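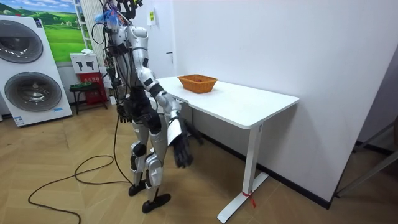
Fig. 1. White table with orange wicker basket. Note the red tag at the foot of the leg.

Household Systems, Unit 9: The Table by the Wall

Reading for this unit: the Porninell handout, pp. 2 to 47. The October packet is out of date, so please stop citing it.

A flat surface attracts things. Put a table against a wall and it will collect keys, mail and one glove by dinner. Derno calls this "drift." The usual remedy is a basket, meaning the drift now has sides.

Terms you need
Landing spot: where an object gets put down.
Home: where it lives. Most objects in most houses have only the first.
Resident: whatever sits at the bottom of a basket and never leaves. In Fig. 1 something small and red holds the post.

On placement. A basket at the back of the table leaves the front clear for work. It also makes you reach, and people who have to reach will drop the mail on the front edge instead. Peixoto is in favor of the back edge anyway. Fostum is against, at length.

On floors. Cords count as drift. A long one looped over herringbone boards gets its own line on your audit sheet.

For next time
Audit one table at home, legs included. List every object, its landing spot and its home, if any. Two pages maximum. "Miscellaneous" is not a category and will be marked accordingly.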